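Junonano Day Center, Lulville
Progress report to the Haddad Fund, November 2021 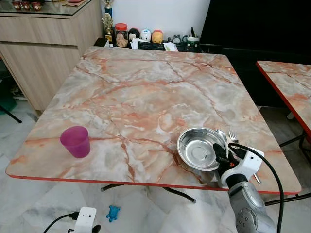

With this report we want to inform the Fund about the work of the day center in the past half year. The grant period started in May, and the second part of the grant was received in good order. We thank you for this.

Children and attendance

At this moment 42 children with a disability are registered at the center. Most of them live in Lulville itself, and the others come from the villages on the Brollow side of the river. The children from Brollow had a difficult start, as the road was closed for repair and the minibus had to take the long way. Some families decided to keep their child at home in those weeks. We made home visits to them with exercises and a small bag of materials, and all these families have returned to the center.

The waiting list is still open. We do not want to make the groups bigger, but a child who is waiting can come with a parent to the open morning.

Daily living skills

In our plan we wrote that every child will have a personal goal for eating, dressing or washing. These goals are now written for all children, together with the parents. It took more time than we planned. Many parents first asked for speech or walking, and it was necessary to talk about what the child can practice at home every day.

Mealtime has become the most important moment for this work. The staff give less help than before and wait longer. For a child with stiff muscles a meal can take almost one hour, and we changed the timetable so that the afternoon program begins later. Five children who were fed by an adult in May now eat a part of the meal by themselves. For two other children the goal was too high and we have made it smaller.

Training of staff

All group leaders followed the course on positioning and safe swallowing. The course on communication with picture cards was moved to next year, as the trainer could not travel. We kept the money for this course apart.

Parents

The parent group meets every month. The subject they ask for most is behavior at night and sleep. We do not have enough knowledge in the team about this, and we are looking for a specialist who can come for one evening. Fathers come less often than mothers. We tried a later hour, with small result until now.

Finances

From the budget for adapted equipment, $2,000 was spent on two standing frames and the repair of the older wheelchairs. Transport was $200 above the budget, caused by the long way from Brollow. We ask your permission to cover this from the line for printing, where we have spent very little. The full overview is in the annex.

Next period

In the coming months we will review all personal goals with the parents and hold the delayed course. We also want to begin a small group for the oldest children, who will leave the center soon and have no other place to go during the day. A separate proposal for this group will be sent to you before the end of the grant year.

The management of Junonano Day Center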